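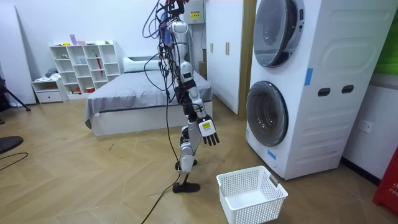 Wäscheplatz mit gestapelter Waschtrockner-Einheit und Wäschekorb

Kategorie: Stellenangebote | Hauswirtschaft und Textilpflege

Mitarbeiter/in Wäschepflege (m/w/d) in Teilzeit

Seite drucken | Per E-Mail weiterleiten

Trornent betreibt möblierte Wohnungen für Gäste mit mittlerer Aufenthaltsdauer. Für das Haus Marow suchen wir ab August eine Person für die Wäschepflege. Die Stelle ist zunächst auf 10 Monate befristet, eine Verlängerung ist vorgesehen.

Arbeitsplatz
Gewaschen und getrocknet wird in den Wohnungen selbst. Eine zentrale Waschküche gibt es im Haus Marow nicht. Die Geräte stehen als Turm, beide Türen sind rund und werden von vorn beladen. Die obere Trommel liegt hoch; wer sie entleert, arbeitet regelmäßig mit angehobenen Armen. Für den Transport werden offene Kunststoffkörbe mit Griffaussparungen verwendet. Die Fußböden sind teilweise in hellem Fischgrätparkett ausgeführt. Nasse Textilien werden dort nicht abgelegt, auch nicht kurzzeitig.

Aufgaben
- Sortieren von Bettwäsche, Frottierware und Putztextilien nach Farbe, Faserart und Waschtemperatur
- Be- und Entladen beider Trommeln, Sichtkontrolle auf zurückgebliebene Kleinteile
- Reinigung der Türdichtungen, der Türgläser und der Flusensiebe
- Dosierung der Waschmittel nach Wasserhärte und Füllmenge
- Zusammenlegen nach Faltplan, Einlagern im Etagenschrank
- Aussondern beschädigter Stücke und Eintrag in die Wäscheliste
- Meldung von Störungen an die Haustechnik (Gerrit Van Wyk)

Farbige Reinigungstücher werden getrennt von der Bettwäsche gewaschen. Nach jedem Durchgang ist die Trommelwand mit der Hand abzutasten, insbesondere der untere Bereich hinter der Dichtung.

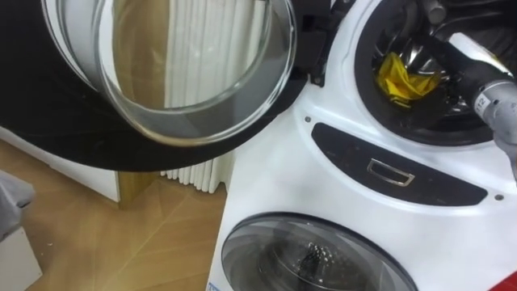 Muss ich eine Ausbildung in der Textilreinigung mitbringen?
Eine abgeschlossene Ausbildung ist nicht erforderlich; nachweisbare Praxis in Hauswirtschaft, Hotellerie oder Wäscherei reicht aus.

Anforderungen
- Sicherer Umgang mit Pflegekennzeichen und Dosiertabellen
- Körperliche Eignung für Arbeiten über Schulterhöhe und in der Hocke
- Deutschkenntnisse, die für schriftliche Übergaben ausreichen
- Zuverlässiger Umgang mit Schlüsseln und Zugangscodes

Arbeitszeit und Einsatz
Die tägliche Arbeitszeit beträgt 6 Stunden, Beginn ist 7:30 Uhr. Die Pause wird nicht auf die Arbeitszeit angerechnet. Der Dienstplan erscheint jeweils zur Monatsmitte für den Folgemonat. Die Einarbeitung dauert 2 Wochen und erfolgt durch Theda Görtz, Leitung Hauswirtschaft.

Leistungen
Die Vergütung richtet sich nach der betrieblichen Entgelttabelle und wird im Gespräch mitgeteilt. Arbeitskleidung, Handschuhe und rutschhemmende Schuhe werden gestellt. Die Reinigung der Arbeitskleidung übernimmt der Betrieb. Fahrtkosten zum Vorstellungsgespräch werden nicht erstattet.

Bewerbung
Bitte senden Sie einen tabellarischen Lebenslauf und vorhandene Arbeitszeugnisse in einer PDF-Datei unter Angabe der Kennziffer 103. Ein Anschreiben ist freigestellt. Geben Sie Ihren frühestmöglichen Eintrittstermin an. Papierunterlagen werden nicht zurückgesandt. Nach dem Gespräch ist ein halber Probetag im Haus Marow vorgesehen; er wird vergütet.

Ansprechpartnerin für Rückfragen zum Verfahren ist Sveva Sartori, Personalverwaltung.

© Trornent | Kontakt | Impressum | Datenschutz | Nach oben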